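Search this site Search Enter keywords

The small green light

When I moved to Isville, the first thing I learned about my flat was its lights. The fridge had one, the boiler had two, and the modem in the hall had so many that I put a towel over it. I had come from a village where a machine was on if it made noise.

For this article I spent a Thursday at Zelenák, a repair shop in Avotside with 200 drawers of spare lamps. Some are older than my parents. The shop charges 90 dollars to restore the dial of an old radio, and there is a waiting list until February. 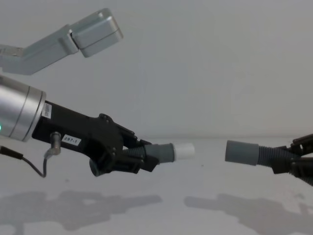 Two halves of a tubing assembly, held end to end.

In the old sets the colour of a lamp was often the taste of the factory. Red could mean danger, but it could also mean only that the kettle was warm. My neighbour's stove, a Plellus from 2000, still shows red when everything is fine, and every guest asks her about it.

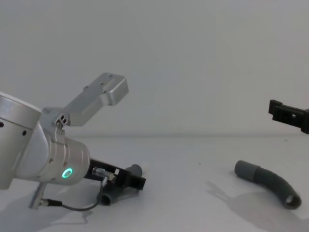 Green is for me the most polite colour a machine can have. It asks nothing from you, and you can look at it and go on with your coffee. I like it best as a full circle, like the glowing ring on the end of the silver wrist, because a circle has no direction and does not hurry you. At home I have only dots. The one on my boiler is so weak that I must close the curtain to see it, and in winter I do this every evening before bed.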